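Hang the T-shirts. All of them

I'll keep this quick, got a load finishing in 13 minutes and I'm already losing the argument with my own household.

The argument: T-shirts go on hangers. Not folded, not rolled, not stood up in little rows in a drawer like toast. Hangers. On a rack, out in the open, where you can see what you own.

I folded for most of my adult life. Mum folded, her mum folded, I worked one summer at a shop in Ollerside where the manager, Tamsin Ormsby, made us fold jumpers round a bit of cardboard until the stack looked like a ream of paper. Lovely stack. Lasted till the first customer wanted the one on the bottom.

And that's home too, isn't it. You want the grey one. It's under the others. You pull, the pile goes, you shove it all back and shut the drawer with your hip. By March mine was basically a rag bag with handles.

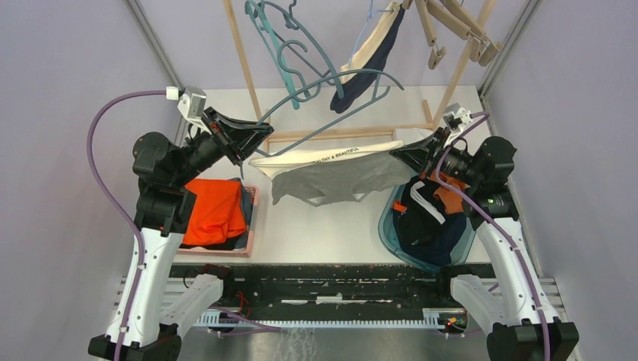
Slogan tees are the worst for it. Fold one and the words vanish, so you end up opening three to find the one you're after, and then you've got three to refold. Nobody's refolding three shirts at seven in the morning. On a hanger you flick along and there it is.

Brijesh Kashyap, who I share a fence and most of my opinions with, reckons hanging stretches the neck. It does if you're a brute about it. Don't drag the hanger through the collar. Go in from the hem, up through the body, hook out the top. Takes a second longer. Maybe two. Wet heavy knits, fine, lay those flat, I'm not a fanatic.

Then there's the sorting, which people treat as some seperate chore for a rainy afternoon. Do it while you hang. Tub of clean stuff on the table, rack behind, hangers within reach. Pick up a thing, hang the thing. If it won't go on a hanger - hats, socks, whatever that is - put it to one side and keep going. Do not stop to deal with the hat. The hat is how you lose the afternoon.

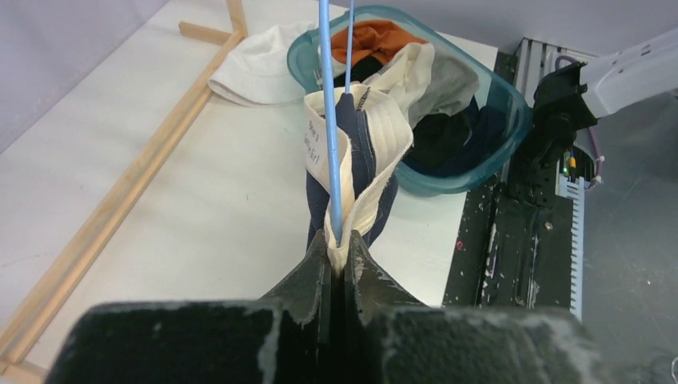
Cream fabric with a printed label inside, a darker garment bunched in with it, and a white bucket hat waiting its turn.

Labels, while I'm here. Put names in things, even if it's only you and one other person. Kevser Karabulut down our street had two kids at the same swim club and spent a whole term driving other people's hats back to them. One pen. Sorted.

What you hang on matters less than you'd think. I've seen padded hangers at 9 dollars each. Nine! For a shirt that cost less than that. Plain plastic does the job, any colour, and a simple timber rack if you haven't got wardrobe space. No velvet. Velvet grips so hard you can't get a tee off without a wrestle.

The folding crowd will say drawers hold more. They do. That's the problem with them, they hold stuff you forgot about. A rack gets full and you notice its full, and then something goes to the op shop. My drawers never once told me to stop buying navy tops. 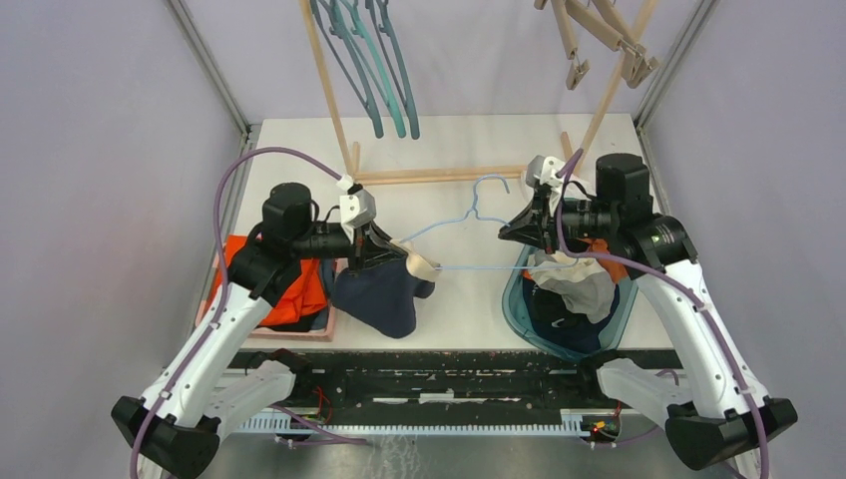
Should everyone in the house have their own tub?
One each is best, if you've got the room. Colours help, so even the little ones know whose is whose, and each person hangs their own. Well. In theory.

Dryer's beeping. Go hang something.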